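Hernmont, Band 2 — kurz besprochen

Band 2 gelesen, in einem Rutsch, zwischen Mittagessen und 16 Uhr. Boxmanga, kleine Halle, ein Verein der kein Geld hat. Kennt man. Trotzdem gut.

Story: Kandpal steht nach der Niederlage aus Band 1 wieder im Ring, neue Trainerin, alte Fehler. Erste Hälfte fast nur Training. Zäh? Ein bisschen. Dafür sitzt dann der Kampf ab Seite 100, der geht fast bis zum Schluss durch. Kaum Text, viele schräge Panels, man blättert automatisch schneller.

Zeichnungen: Lucie Turcotte kann Hände. Gesichter im Profil eher weniger, da sehen sich zwei Nebenfiguren so änlich, dass ich zurückblättern musste. Hintergründe sparsam, im Kampf fehlen sie ganz — passt aber.

Übersetzung von Solange Lachance liest sich flüssig. Soundwörter bleiben im Original stehen, kleine Übersetzung am Rand. Mag ich so lieber als wegretuschiert.

Ausgabe: Verlag Matcombe, 206 Seiten, Papier etwas dünn, Schwarzflächen scheinen durch. Bindung hält bisher. Farbseiten vorne leider nur in der Erstauflage, die zweite hat sie in Grau. Ärgerlich, steht nirgens auf dem Umschlag.

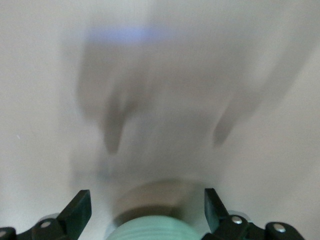

Helle Fläche, viel Bewegungsunschärfe.

Wer Band 1 nicht kennt: bitte nicht hier einsteigen, die Rückblende auf den ersten Seiten hilft kaum. Band 3 ist für Juni angekündigt, kauf ich. Bis dahin 7 — nein, 8 von 10.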